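Arm station walk-round, with my comments
Studthorpe assembly and packing floor, November round
Filled in by Jong-dae Maeng, day shift lead

A few of you asked me to write more than ticks this time, so I have. Each item has the result first and then whatever I was thinking when I wrote it down. The old form was made for the manual benches and half of it makes no sense any more (there's a whole line about stool height, and we got rid of most of the stools). I did this one between 6:30 and the morning break, with both arms running for some of it and locked out for the rest.

SECTION A — BEFORE YOU STEP IN

1. Floor markings visible and unbroken
Result: OK, one repair needed
The yellow line is worn through on the side nearest the water cooler, where everybody cuts the corner, me included. I've put tape down for now. Please don't peel it up because it looks ugly.

2. Stop buttons tested, both sides
Result: OK
Pressed each one with the arms moving slowly. They both held. Reset needs the key, and the key was on its hook, which I'm pleased to say is three rounds in a row.

3. Cycle light and buzzer
Result: Buzzer fails
The light's fine. The buzzer gives a sad little click. Song, the firm that services the station, has it on their list for the next visit. Until then, whoever starts a cycle calls out "moving" in a proper voice. I know it feels silly.

4. Sheeting and coverings lying clear of the arms
Result: OK with a comment
The black plastic had crept forward again and was bunched up in folds. None of it was near enough to a joint to bother me, but give it a tug back at the start of shift. It's shiny stuff and it slides on itself. If you see a fold standing up higher than your hand, flatten it before you hit start.

5. Upright parts handled with the tall grip setting
Result: OK
I watched the right arm hold a white rod straight up and it had a good steady hold on it. We used to do this by hand, with one person holding the upright and another fitting it, and anyone who's had a rod come down on their knuckles will remember how that went. Keep your head and shoulders outside the line while a rod's up. It reaches a fair way past the gripper and it's easy to misjudge if you're looking at the arm.
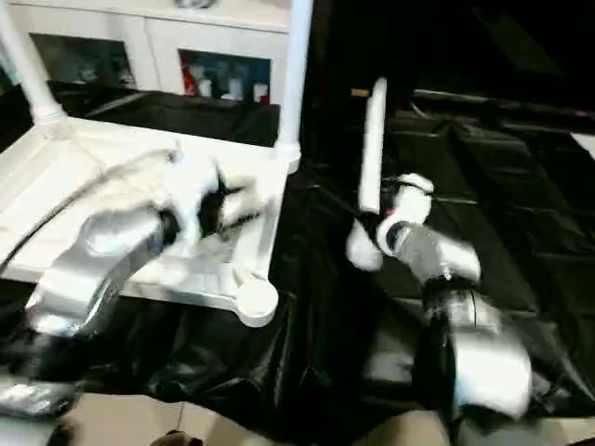 SECTION B — THE ARMS THEMSELVES

6. Shells and joint collars, cracks or looseness
Result: OK
Locked out, wiped down, looked over with the torch. Nothing loose. A few scuffs on the shells from cleaning, so please use the soft cloths from the blue tub and leave the green scourers in the kitchen.

7. Cables secured, no rubbing
Result: Watch
The thin black one has more slack in it than I'd like. It isn't rubbing on anything at the moment, but I've seen what a loose cable does on a busy day. I've asked Song about a clip. If it starts dragging, stop and tell me, and don't tape it to the arm yourself. Tape changes how it bends and then we're chasing a different problem.

8. Fingers and finger covers
Result: OK, clean more often
The dark covers pick up lint like you wouldn't believe. I rolled a bit of tape over them and it came away grey. Swap to a daily wipe, please. The fitting crew had it down as weekly, but we're handling soft stuff now as well as the hard frame parts, and fluff ends up on the goods.

9. Grip force on soft or thin-walled items
Result: OK after adjustment
This was the one I was most worried about. Tredemura, who built the cell, left us with a default setting that suits rods and corner pieces. It's too strong for anything that gives. We've turned it down in stages over the past few weeks and I'm happy with where it's ended up. Check the number on the screen against the card on the post whenever you change over. If they don't match, the card is right.

What I'd like from the packing people especially is your eye on this. You've had your hands on these goods for years and you can tell when something's been squeezed too hard long before any sensor does.

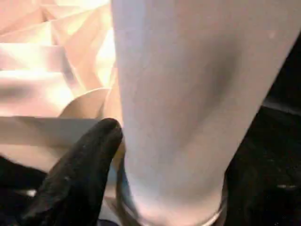
So when one of you says a piece feels a bit tired coming out of the grip, I'm going to write it down, even if the screen says all good. We had 61 notes like that in the book since the arms went in, and a good few of them led to a change. Keep them coming! Short is fine. "Felt squashed, left side" tells me plenty.

SECTION C — THE PEOPLE PART

This section isn't on the official form. I added it and the office hasn't told me off yet.

10. Does everyone on shift know how to stop the station?
Result: Nearly
Two of the newer starters weren't sure about the key. Sorted on the spot. I'd like everyone to do a stop and reset in their first hour, before they learn anything else.

11. Are people rotating?
Result: No
My biggest gripe of the round. When we built by hand you moved about without thinking, because the work made you. Now somebody stands watching an arm for a long stretch and their eyes glaze over. I tried it myself and I was thinking about dinner inside of ten minutes. The rotation sheet is back up by the door — please use it, and swap even if you don't feel tired.

12. Sore hands and shoulders
Result: Better
Plenty of you told me your wrists are happier. A couple of you said your feet and lower back are worse from standing still. Mats have been ordered. I'd also take a perching stool if the office will wear it (yes, I know what I said about stools up top).

13. Skills getting rusty
Result: Raised, no fix yet
Some of the old hands are worried that no one will be able to fit an upright manually in a year's time. I share that worry. When the station at Nistolgate went down, they had to go digging for people who remembered. I've asked for one manual build a fortnight, paid and in work time.

TO DO BEFORE THE NEXT ROUND

Buzzer — Song
Cable clip — Song, me to chase
Floor line repainted — site crew
Daily finger wipe added to the start-up card — me
Anti-fatigue mats — ordered, waiting
Manual build time — with the office

If I've got something wrong here, write on the printed copy by the door. Pen's on a string.

Jong-dae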